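Skusis two-arm bench kit – club review
August 15, 2018

Our student robotics club has run the Skusis two-arm kit since March, mostly on table-setting tasks for the Endanmont service challenge. Two sessions a week, 40 minutes of arm time per team. These notes cover mechanics, cabling and cameras. The control software from Trornia gets its own page.

Assembly took two evenings. Both arm bases mount to one front rail, so the spacing between them is set once and stays put. Base bolts are easy to reach. The wrist bolts are not, and the supplied hex key is too long for the job.
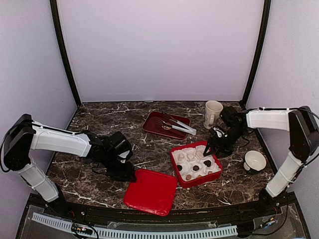 Skusis kit on the dessert task: left gripper at the box lid, right gripper over the rear corner of the open box.

Reach is good across the table, front edge included. The grippers are narrow enough to work between small sweets in a lined box, though a soft piece will mark if the closing force is left at the default. We run it at 30 percent. Glossy lids are harder. A flat approach slides off, and the team had to bring the fingertips in at a corner.

Cable routing is the weak point. The upper links are tidy, with ties holding the cable in place, but the wrist loops hang low and need checking before tall mugs go on the table. We added more ties at the base end.

The wrist cameras are adequate. Pale items on pale paper gave poor detection until the team collected 300 more training images. Dark chocolate was never a problem.

Compared with the Hollenstein kit we used before, setup is faster and the joints have less play. The manual is worse. Recommended for clubs with some wiring experience.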